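Scoring a weekend series by hand

A three-game series is scored on three separate sheets and then carried over to one series sheet. The method below is the one used in the Menlow league handbook. It assumes a nine-inning game and a pencil.

Before the first pitch

Copy both batting orders from the line-up cards, with shirt number and fielding position. Leave two blank rows under the ninth batter for substitutes. Write the starting pitcher at the foot of the sheet and rule a line under the name.

Recording each plate appearance

1. Enter the result in the centre of the box: K for a strikeout, BB for a walk, fielding numbers for an out.
2. Draw the runner's path from the lower right corner, one side for each base reached.
3. Fill in the diamond when the run scores. Circle it if the run is unearned.
4. Put the out number in the top corner. 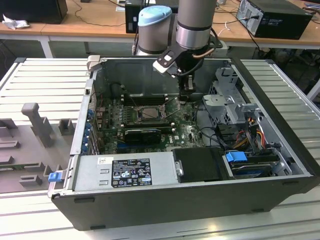
Nedelcu objects to step 3, on the grounds that a run cannot be judged earned or unearned until the inning has been rebuilt without the error, and scorers should leave the circle until the third out. The handbook allows either practice. If you wait, put a dot beside the diamond so that the run is not missed.

Pitching changes

Rule a heavy line across the column at the point of the change. Runners already on base are charged to the pitcher who put them there. Enter the pitch count at the line, then start the new pitcher from nought.

Checking the sheet

For each team, plate appearances must equal runs plus runners left on base plus outs made. If the two sides differ, go back inning by inning. The usual fault is a fielder's choice entered without the out.

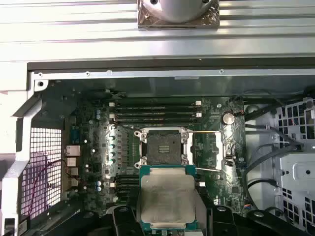 Scorer's Handbook, p. 185

Carrying totals to the series sheet

Add at-bats and hits across the three games before working out an average. Do not take the mean of the three daily averages. A batter with 8 hits in 200 at-bats is entered as .040, to three places and with no leading nought.

Innings pitched are added in thirds. Two outs are written as .2, so 5.2 and 1.2 make 7.1.

Sign each sheet and hand the set to the home club by 1145 on the morning after the last game.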